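Twenty takes before lunch

Sutness, August. Concrete floor, bad coffee, two arms bolted to a table. Gifty Quartey has been in since 7 and is on her ninth take. Drop. Again. She nudges the tray a thumb's width to the left and starts over.

This is how Indbridge teaches its machines now. No one writes out the motion line by line. A person steers both arms through the job, the computer logs every joint and every camera view, and later a model chews on the pile. The pile so far: 2,220 takes, of which 731 got tossed. Bad grasps, mostly. A few where the operator sneezed.

"You throw out more than you'd like," says Chunhua Xue, who runs the training side from Skasville and drives over when the numbers look odd. "But if you keep the sloppy ones it learns sloppy."

So Quartey keeps going. Small stuff, the kind fingers do without asking. Bottles, pegs, little white balls that would love to get away. Things get moved between takes, on purpose – a model that has only seen one layout falls apart on the second.

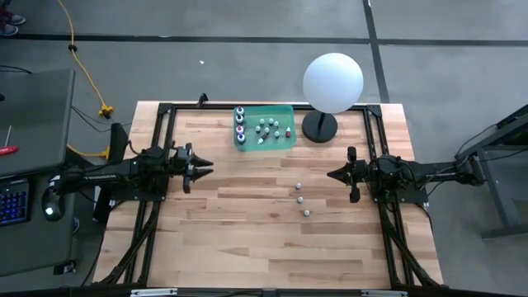 What counts as a good one

Depends who you ask. Xue wants smooth. Quartey wants variety, and a few near misses where the arm recovers, becuase a real kitchen or stockroom is going to be full of those. They've argued about it all month. The current deal: recoveries stay in, tagged seperately, and Xue gets to train with and without.

First batch under the new rule was 137 takes. Too early to say much. Xue thinks the grasps look calmer, Quartey thinks he's seeing what he wants to see.

Target for the morning is 20 keepers. She has six. Stretch, shake out the wrists, back to the controls.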